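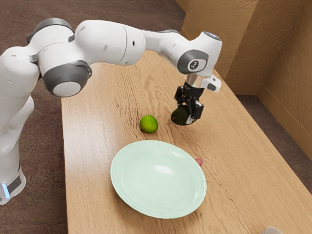 The avocado task in the simulator, with the lime and the plate on the table.

I had been driving Leandro Godoy's robot for maybe a minute when I dropped my first avocado. It was a simulated avocado, so no harm done, but I still said sorry to it. Leandro laughed and reset the table with one key.

"Everyone goes too fast," he told me. "You think the arm is your arm. Then you find out it has opinions about its elbow."

Leandro works at Vulham, a small company two floors above a bike shop, and his job for the past year has been teaching robots by doing the task for them. He holds a handheld controller called the Plulley (he named it, he's a bit sheepish about it), and whatever his hand does, the arm on the screen does too. Every run gets saved, good or bad. When there are enough of them, the software tries to learn the task from the pile.

So how many is enough? I figured he'd say a dozen. For the avocado they are at 458, and he wants 1,000 before he trusts the results.

"Pick it up, carry it over, put it on the plate. My nephew could do it," he said. "But I have to do it from the left, from the right, with the lime in the way, with the lime out of the way. If I always grab it the same way, the robot learns one grab and that's all it knows."

I asked about the lime, because I'd been wondering. Why put a second green thing on the table?

"To be mean!" he said. "If avocado is the only green blob around, then the robot may learn 'go to the green blob.' I want it to have to choose."

His colleague Heino Žukauskas wandered in about then with a sandwich and a different view of the whole business. Heino came over from Somwood, where they taught real arms the old way — you grab the thing by the wrist and walk it through the motion with your own two hands. He still likes that better.

"You feel the weight," he said. "You feel when a joint doesn't want to go. With the controller I'm guessing from a picture."

Leandro didn't really argue. He did point out that your hands and your body end up in the way of the camera when you push an arm around, and that pulling on a heavy one all afternoon is no fun for your back. Heino shrugged and ate his sandwich. I got the feeling they've had this talk before.

What surprised me was how much they care about the bad runs. Leandro keeps a folder of 27 he calls the rescues, where he fumbled the pickup, stopped, and went back for it. "Those are gold," he said. "If I only show it perfect, it has no idea what to do when things go wrong. And things go wrong."

Do the rescues work on a real arm? They'll find out in April, when the whole setup moves over to the Vaher lab and somebody has to go buy real avocados. Heino has already asked who gets to take them home.

Before I left I had another try, very slowly this time. I got it onto the plate on my second go, and Leandro saved the run.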